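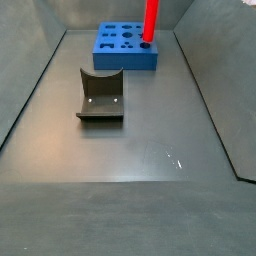 Viltley Bookkeeping Fee Survey

README for the public download

Contents
fees.csv – one row per reply
services.csv – the service codes used in fees.csv
form.txt – the wording of the survey form
changes.txt – corrections made after release

What the data covers
The survey asks small businesses in Viltley and the Flodell township what they pay for outside bookkeeping, payroll and tax preparation. It is run by Vogler Accounting, a local firm. We mailed the form to 500 businesses on the county license list and entered every reply that gave at least one fee. Businesses with more than 43 employees were left off the mailing.

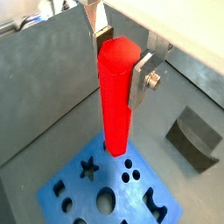 Columns in fees.csv
reply_id – a number assigned when the form was opened; has no other meaning
area – V for Viltley, F for Flodell
trade – one of 19 trade groups, spelled out
staff_band – number of employees, in bands
service – a code, see services.csv
fee – U.S. dollars, whole numbers
period – month, quarter, year or job
software – Kulum, other, none or blank

Fees are as written on the form. We did not convert quarterly fees to monthly ones, so check the period column before you average anything. A blank fee means the question was skipped. A zero means the owner wrote zero, usually where a relative keeps the books.

Kulum has its own value in the software column as the form asked about it by name. Everything else was a write-in, and the spellings were too mixed to sort out.

Known problems
Payroll and bookkeeping are often billed together. Where the owner gave one figure for both, the service code is BP and the fee should not be split.

Restaurants are underrepresented. The form went out in August, during the street fair, and few came back.

In 41 rows the period was missing and was filled in from the notes on the form. These have a 1 in the period_guess column, which is empty everywhere else.
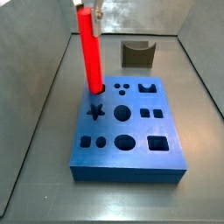
Privacy
Business names, addresses and license numbers were removed before release. Trade groups with very few replies were merged into "other services". Please don't try to match rows to particular businesses.

Use
Free to copy and reuse with credit to Vogler Accounting. The figures are not a price list, and our own fees are not in the file. Send corrections to the front office with the reply_id and the column name. Fixes go into changes.txt and the next upload.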